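How to Test Whether a Robot Can Fold Your Towels

Filed under: Home Automation, Buying Advice
By Otakar Charvát

Every October the sales decks come round again, and every October one of them has a towel in it. I wash linen for a guesthouse, 286 pieces in a busy week, so I would love for the towel slide to be true. I no longer take the slide's word for it. What follows is the test I use when somebody wants to sell me folding by machine. You need one towel, a stopwatch and a stubborn streak.

Step 1. Bring your own towel

Don't use theirs. A towel the machine has met a thousand times tells you very little about the pile in your dryer. Pick a small one with stripes. Stripes are the cheapest measuring tool there is: if the fold is square, the lines on the top layer run parallel to the lines underneath, and you can judge it from across the room.

Lay it flat for the first run. This is the easy version and any seller should be glad of it.
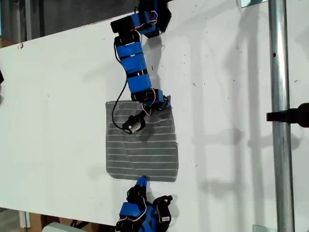 Starting position: striped cloth flat on a white table, one arm over it and a second hand at the near edge.

Time from the moment the seller says go. If a person reaches in to straighten a corner, stop the watch and write down "fail." I was told at the Inden showroom that a nudge "doesn't count." It counts. At home the nudge is me.

Step 2. Watch the pickup

Most of the trouble is in picking the thing up. You and I find a corner by feel and don't think about it. A gripper has to find the edge, close on one layer or two (and know which), and then hang on while the rest of the cloth swings wherever it likes.

Ask for ten pickups in a row, no edits. Write down each of these separately:

Did it get hold of the cloth on the first try?
Did it take a corner, or a fistful from the middle?
Did it take the number of layers it meant to?

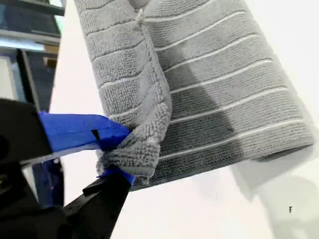 A machine that does well on the first question and badly on the other two will look wonderful in a short video. Cultia sent me one of those. It ran 40 seconds and ended before the towel was put down. I wrote back asking for the next minute and I'm still waiting.

Step 3. Look at the fold before anyone pats it

Once the machine lets go, keep everyone's hands away, including your own. Check that the edges line up. Then lift the towel by the folded side and carry it to a shelf. A fold that opens on the way was never a fold for my purposes.
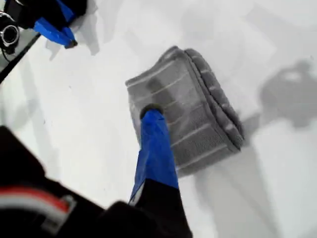

Pressing matters more than the brochures admit. People smooth a towel with the whole forearm, one sweep, and the air goes out of it. A fingertip is a much smaller tool. With a little black pad at the end of a taped finger, pushing on one side of a folded gray towel, you have contact at that spot and the rest of the cloth is left to behave by itself. Terry is springy. So after the press, wait 2 minutes and look again at the thick side where the layers stack. If it has crept up or slid out of square, note it.

Step 4. Now crumple it

Drop the same towel on the table from shoulder height and ask for the whole job again. Don't arrange it. This is the run that separates a product from a research project, and it's the one where sellers start talking about next year's software. Ševčík, to their credit, told me straight out that they weren't ready for it and saved us both a Sunday.

Step 5. Do the sum

Take your time per towel, failures included, and multiply by your week. Grila quoted me 366 towels a day. That figure assumed flat towels, all one size, with an operator loading them. An operator who lays every towel out flat has already done the slow half of the work.

Where I stand

Can they do it yet? Some can fold a flat towel on a clear table, slowly, with somebody nearby. For my laundry room that's a no. I'll run the test again on whatever comes through the door next, and if a machine passes Step 4 without help I'll post the times on this page. Keep your notes from each visit in the same notebook so you can compare them, and hang on to the towel.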